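Korora Arm Guide
Section 6: Your first practice sort

This is the fun part! The simulator comes with every Korora kit, so you can try a full sort before you bolt anything down.

1. Open Zuccaro and load the Furville room.

2. Pick a view from the Camera menu. Overhead is best for lining up the gripper, and Room is great for checking height.

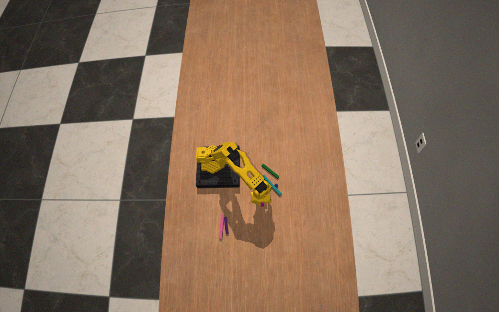
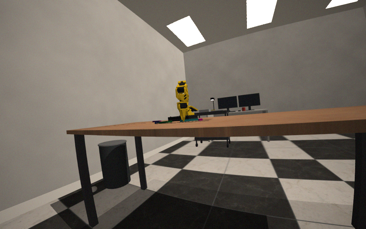 Overhead first, then Room. The yellow arm is on the wooden table in both.

3. Set the speed to 13 and press Home. Wait for the status light to go green.

4. Choose a colour from the list and press Pick. Change your mind as often as you like, it's only practice.

5. Save the run. Each one takes up nearly 700 MB, so clear out old ones now and then.

Note: If the match score stays under 97, run Plurkstead (our calibration tool) and try again. It makes a lovely difference.

Caution: Unplug the real arm before you start. Zuccaro will send moves to any arm it finds connected.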